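Visit to the Ustex workshop, Thursday afternoon

The invitation promised "a working robot cell up close," and Ustex kept its word to the extent that I spent most of the afternoon with my head next to a gripper. The rest of the group got the conveyor hall and, I'm told, cookies. I had picked the maintenance tour.

The cell goes by the name Unlow. It is one arm, one table and a cabinet of electronics that hums in B flat, and its job is to pick up tableware and put it down somewhere else. My own household has been trying to automate this for years with teenagers. Ryan Rudd looks after it, and he began by handing each of us a pair of safety glasses and a laminated sheet with 12 steps on it, step one being "Do not start at step four."

Step four is the pads. The gripper has two black fingers, and the inside face of each carries a dark gray pad with a fine crosshatch. Ryan brushes them with a dry toothbrush every morning and swaps them after 120 hours of running. He used to wipe them down with a cleaner sold by Cukitz, until he noticed it left a film that made cups slide out sideways. The half-full bottle is still on the shelf, wearing a strip of red tape like a mugshot.

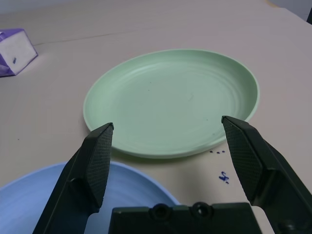 Plates are the awkward customers. A cup will forgive you for arriving a little off center, but a plate has a low rim and not much to hold, so the fingers must come in at the right height or they just push it across the table. Ryan keeps the height offset in a paper notebook. The software has a field for it too, but an update once set that field to zero, and he has not forgiven it.

After the pads comes the camera at the wrist, which gets a lens cloth and a check of its bracket screws. A quarter turn of slack there and the arm is sure the plate is somewhere it isn't. One of our group asked how you find that out. "You hear it," said Ryan.

The fault log is up to entry 553. I was allowed to flip through it and can report that 74 of the entries say only "cable." The cable in question runs down the arm and used to be held with zip ties, which chewed at the jacket every time the wrist rolled over. Now it sits in fabric sleeves from Chiriac, fitted in August, and the log has moved on to more varied complaints.

We finished with a pad swap, which I was permitted to do myself. It took Ryan four minutes to show me and me considerably longer to repeat, mostly because I put the left one on the right finger. By then the cookies were gone.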